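Okoth Releases Grustent, a Hand-Held Gripper Kit for Recording Tabletop Work

Okoth today began taking orders for Grustent, a hand-held two-finger gripper with its own camera. An operator carries the tool through a task, and the recordings are used to train robot arms. The kit sells for $1,682 and includes the gripper, 2 spare finger pads and a carrying case. 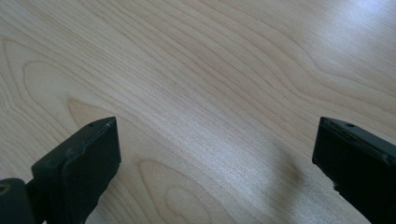
Grustent's black fingers, open over a wood tabletop.

Kamum, a contract packing firm, has tested the kit since July. Its staff recorded 400 short sessions at ordinary worktables. Okoth changed the trigger spring after operators reported sore hands on longer shifts.

"Our people learned it in 40 minutes," said Faith Rugemalira, operations manager at Kamum. "We still want a lighter handle, and we have told Okoth so."

Recordings can be opened in Clurnodus, Okoth's desktop program for trimming and labeling sessions. A one-year license comes with each kit.

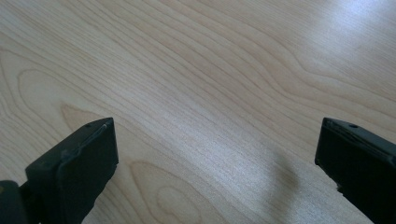 NAIROBI, Kenya, November 2021

Orders placed this month ship from Okoth's Nairobi workshop. Replacement finger pads are sold separately in pairs. Schools and research labs may request a loan unit for up to 2 weeks by writing to the Okoth sales desk.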